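Ganura announce second album "Julau", out on Caldeira Records

For immediate release, 9th July

Hello! I play bass in Ganura and I've been handed the job of writing our press release, mostly on the grounds that I complained about the last one. That one called us "sonic cartographers" and I've had it quoted back to me by my own family ever since. So this is me, in normal words, telling you that we've made a new record and we're very pleased with it.

It's called "Julau", it comes out on Caldeira Records at the end of the summer, and the first single, "Ninety Steps Down", is available to stream and download from today. If you only have time to hear one thing we've done, please make it that one. It starts with a drum loop we made by hitting a radiator, then the whole band comes in and it gets quite loud for four minutes.

For anyone who hasn't come across us, we're a four-piece and we play a sort of slow, heavy dance music with real drums, two keyboards and not many guitars. Our first album was recorded over two years of evenings and it sounds like it, by which I mean every song has a different snare drum and I'm tired on all of them. This time we wanted to do it properly. We booked 16 days at Jovska, a small residential studio I'd been going on about to the others for ages, and we went in April with 25 songs and came home with ten. 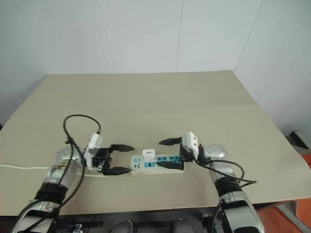
The other fifteen weren't all bad, by the way. A few were the same song with different words (I won't say which of us writes like that, but I play bass). Two of them have been put aside for a B-side or a winter EP, if the label will have it, and one has been banned from ever being mentioned in the van.

We recorded nearly everything live, all of us in the one room, with the vocals done again later wherever they needed it. I was nervous about that because you can't hide. If I fluff a note it's in the drum mics as well, and then it's everybody's problem. But it made us play like we do at gigs, and by the end of the first week we'd stopped asking for another go every five minutes. "Lanterns for the Ferry" is a first take from start to finish, including the cough. We did eleven more takes of it and they were all neater and all worse.

The keyboards are the big change. On the first record they sat at the back being polite, and on "Julau" they're doing most of the tunes. Jovska has an old electric organ with a wobble in the bottom octave and we fell for it so hard that it's on seven of the ten tracks. I had to rewrite nearly all my parts to keep out of its way, and I grumbled a lot, and now they're the best parts I've got.

The title track is the one I'm proudest of. It runs for just over nine minutes and closes the album, and it went through so many versions that the folder on our shared drive holds 167 files, most of them called something like "julau new FINAL use this". In the end we went back to the second demo and simply played it slower. There's a long bit in the middle where hardly anything happens except the organ and a shaker, and when we tried it out at a warm-up show you could hear people put their drinks down. I've never had that before!
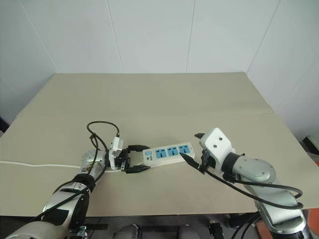

We mixed it at home over the following weeks, arguing by text message, and then it was mastered for vinyl and digital separately. The vinyl is a single LP, cut with the title track taking up most of side two. Caldeira are also doing a CD with a fold-out lyric sheet, and a cassette, which I thought was daft until I saw the proof of the artwork and asked for three.

Full track listing:

1. Radiator
2. Ninety Steps Down
3. Cold Harbour Lights
4. The Wrong Bus
5. Lanterns for the Ferry
6. Salt and Paper
7. Slow Machine
8. Your Mother's Coat
9. Before the Rain Got In
10. Julau

We'll be playing the whole thing in order at a launch show in the week of release, and there's a run of dates after that which we'll announce once the last couple of venues have said yes. The launch is in a 90-capacity room, so it'll be snug. People on our mailing list get first go at tickets, and what's left goes on general sale two days later.

Review copies and stems for radio edits can be had from the Caldeira press desk. There's a clean four-minute edit of "Julau" for radio, though I'd love it if somebody played the long one late at night. We're all up for interviews, sessions and in-stores. Mornings are tricky as three of us have day jobs, but lunch breaks and evenings are fine, and I'm happy to ring people back.

Ganura
"Julau" (Caldeira Records), LP, CD, cassette and digital
Single "Ninety Steps Down" out now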